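ソレノイド

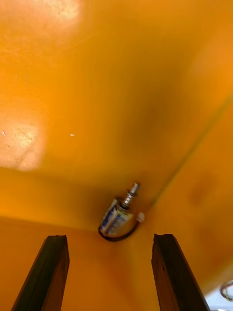

ソレノイド(英: solenoid)は、導線をらせん状に密に巻いた円筒形のコイル、およびこれを利用して電気エネルギーを直線運動などの機械的な動きに変換する電磁部品の総称である。物理学では主に前者を、電気・機械工学では後者を指すことが多い。語源はギリシア語で「管」を意味する語にさかのぼる。

概要
導線に電流を流すと周囲に磁界が生じる。導線をらせん状に巻くと各巻きの磁界が重なり合い、コイルの内部には軸に沿ったほぼ一様な磁界が形成される。長さが直径に比べて十分に大きい理想的なソレノイドでは、外部の磁界は無視できるほど弱い。

内部の磁束密度Bは、透磁率をμ、単位長さ当たりの巻数をn、電流をIとすると、B=μnIで表される。有限の長さをもつコイルでは端部で磁界が広がり、軸上の磁束密度は中央部のおよそ半分に低下する。

構造
機械部品としてのソレノイドは、コイル、固定鉄心、可動鉄心(プランジャ)、ヨークおよび復帰ばねを基本的な構成要素とする。通電によって可動鉄心が固定鉄心の方向へ吸引され、通電を断つとばねの力で元の位置に戻る。復帰ばねを内蔵せず、負荷側の重力や外部のばねを利用する形式もある。

吸引力は可動鉄心と固定鉄心の間隔が狭くなるほど急激に増大する。このため、動作の開始時に必要な力をもとに機種を選定するのが一般的である。鉄心端面の形状には平形や円錐形があり、円錐形は比較的長いストロークを必要とする用途に適する。

種類
プル形は可動鉄心を引き込む動作を、プッシュ形は軸を押し出す動作を出力とする。回転運動を取り出すものはロータリーソレノイドと呼ばれる。

自己保持形は永久磁石を組み込み、短時間の通電で可動鉄心を吸着させた後、電流を断っても位置を保持する。復帰には逆方向の電流を与える。消費電力と発熱を抑えられることから、電池を電源とする機器に広く採用されている。

駆動方式
電源には直流と交流のいずれも用いられる。直流形は動作音が小さく、可動鉄心が途中で停止しても電流が大きく変化しない。交流形は始動時の吸引力に優れるが、鉄心が吸着しきらない状態が続くと過大な電流が流れ、コイルの焼損を招くことがある。交流形では、磁束が零となる瞬間のうなりを防ぐため、鉄心端面にくま取りコイルを設ける。

直流回路では、電流を遮断した際にコイルの自己誘導によって高い逆起電力が発生する。駆動素子を保護するため、コイルと並列にダイオードを接続する方法が知られている。ただし、この方法では電流の減衰が遅くなり、復帰時間が延びる。

温度と定格
コイルの抵抗は温度の上昇とともに増加する。銅線の場合、周囲温度20℃を基準として抵抗値を示すことが多い。定電圧で駆動すると、発熱に伴って電流が減少し、吸引力も低下する。

連続して通電できるものを連続定格、通電時間に制限があるものを間欠定格という。間欠定格では、通電時間と休止時間の和に対する通電時間の割合を通電率と呼び、通電率が低いほど大きな電力を投入することができる。

用途
流体の流路を開閉する電磁弁は代表的な応用例であり、給水設備、空気圧機器、自動車の変速機などに使用される。このほか、電気錠、自動販売機の払出機構、内燃機関の始動電動機における歯車の噛合せなどにも利用される。

関連項目
電磁石
電磁弁
継電器
アンペールの法則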